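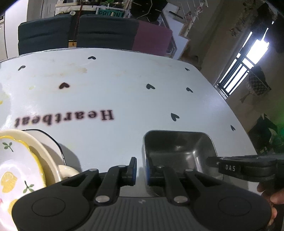
Daranee Petchrat wrote to me in July to complain that the old version of this page priced the grippers and nothing else, and that she'd blown through her whole budget before she had anywhere to put the recordings. Fair call! I've redone the lot. These are the things people ask me most when they're planning a first hand-held gripper setup for kitchen and tabletop tasks, answered from what I've bought, broken and sent back here in Sornness.

What did your first setup cost, all up?

$3820, including freight and the bits I forgot. That was two hand-held grippers, mounts, storage, spare pads, a couple of cases and a box of ordinary kitchen gear to pick up and put down. The grippers were the biggest line, but storage came second and I hadn't seen that coming at all. I'd written down one drive. I needed a drive, a second drive to back up the first drive, and a decent card reader after the cheap one kept dropping out halfway through a copy.

Do I need to buy a robot arm at the same time?

No, and if money's tight I'd leave it until later. You can record a lot of useful work with hand-held units while you're still deciding which arm you want. Do check that the fingers on the hand-held unit match something you can fit to an arm down the track. Ask the seller for the opening width and the finger drawings before you pay. If they can't send drawings, I'd keep shopping.

One gripper or two?

Depends on your task list, so write that first. Moving a bowl from one spot to another is a one-hand job. Taking a lid off a container, or steadying a pan while something goes into it, is much easier with two. I started with a pair and I'm glad I did, mostly for the days when one was in pieces on my desk waiting for a screw. If you're only buying one, at least buy it from someone who'll still be selling the same model when you come back for the second.

Which brand should I get?

I've used the Zaki and I've used the Proker and I'd happily own either. The Zaki is lighter, and you'll care about that by mid-afternoon. The Proker has a nicer trigger and its spare parts come in sensible little packs, where Zaki made me buy a whole finger assembly to get one pivot. (They may have changed that, so ask.) Try to hold one for ten minutes before you order. Wrist comfort isn't on any spec sheet I've read, and people's hands are all different.

How many spare finger pads should I budget for?

More than the seller suggests. I keep 14 in the drawer and reorder when the drawer starts looking sad. Metal rims chew through pads faster than ceramic does, in my experience, and hot soapy water isn't kind to the glue. Soft pads grip better and die sooner. Buy a mixed lot first and see which ones you reach for.

What should I spend on objects?

Hardly anything! I put aside $100 and had change left over. Op shops are brilliant for this: bowls with patterns on them, mugs with odd handles, little dishes, metal pans. You want a bit of variety in shape and shine, and a matching dinner set won't give you that. I do buy two sizes of anything that's likely to be a main object. Shiny metal is worth including early, as polished surfaces throw reflections back at the camera and you'll want to know how your pipeline copes before you've recorded a month of it.

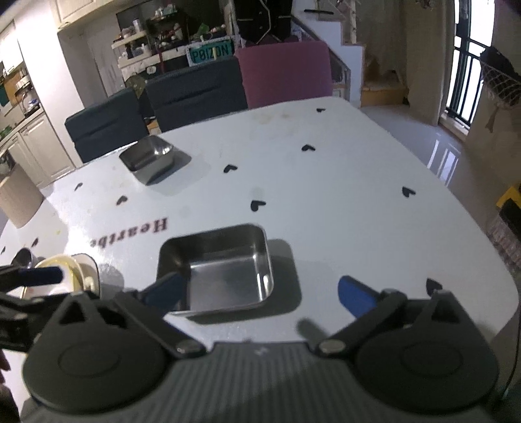 Do I need to rent a studio?

I don't think so, not for household tasks. A dining table and a normal lived-in room will do, and the clutter behind the table is free variety. Spend the rent money on storage. The one thing I'd check is the daylight. If your table is near a big window, your footage at nine in the morning and your footage at four in the afternoon will look quite different, and you should decide up front whether you want that. I do, so I plan sessions at both ends of the day. If you don't, put curtains in the budget.

Is it cheaper to buy used?

Sometimes. I bought a used unit through Cilard and it's been a champ, but it arrived with a worn linkage and no calibration sheet, and by the time I'd paid for a service I'd saved $350 on the new price. Good, not amazing. If you go this way, ask for a short video of the jaws opening and closing slowly, with the unit held still. You're looking for one finger lagging behind the other. Ask what's happened to the mounting bracket, too. Brackets get dropped.

How much should I set aside for people's time?

This is the line that gets left off most spreadsheets. Somebody has to reset the table between takes, check the files, name them properly and charge everything. My rule is to budget an hour of tidying up for every hour of recording, and in the first few weeks I was over that. It does come down once you've got a routine. Don't pay people by the take, by the way. I tried it for a fortnight and got very quick, very sloppy takes, and that was entirely my own fault.

What would you cut if the budget got halved?

Warrick Whitcombe and I have argued about this over many coffees. He'd drop the second gripper. I'd drop the nice cases and the spare mounts, keep both grippers and wrap everything in tea towels. We agree on keeping the backup drive. We also agree that you should hold a bit back for month two, when you'll know what you really need and it'll be something you never thought of (mine was a longer cable, then a stool).

How long does ordering take?

Allow six weeks from the day you pay. Grippers tend to ship quickly and then sit in customs, and mounts are often made to order. Get quotes in writing with the freight included, and ask whether the price covers the calibration file or whether that's extra. With one supplier it was extra, and it was on page three of the quote in grey type.

Can I get a copy of your spreadsheet?

Sure, send me a note through the contact form and tell me what tasks you've got in mind. It has a tab for one gripper and a tab for two. The freight column is set up for Sornness, so change that one before you show it to your boss.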